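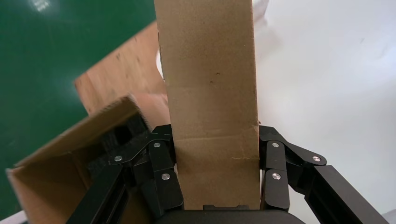
Selon Isto, un carton qui a pris un pli est un carton fichu, et il le répète à chaque relecture de cette page. Je ne suis pas d'accord, alors reprenons !

Le carton ondulé, c'est une feuille cannelée collée entre deux papiers plats, les couvertures (on dit aussi « liners » dans le métier, mais je trouve ça laid). Les cannelures donnent la raideur dans un sens, et dans l'autre ça plie volontiers — essayez avec une chute, vous sentirez tout de suite la différence.

Le rainage est un pli voulu : on écrase la matière le long d'une ligne pour que le panneau se rabatte proprement. À l'atelier Wolell, à Bragança, où j'ai passé un mois d'août entier, on rainait à la main, avec une règle et un plioir en os, 108 panneaux par jour les bons jours.

La déchirure, c'est autre chose. Quand la couverture s'arrache, les fibres apparaissent, plus claires, et le bord perd de sa tenue. Sur 2 cm, je laisse. Au-delà de 8, je recoupe, ou je colle une bande de kraft.

Voir aussi : Tonda (boîte pliante), carton compact, papier kraft.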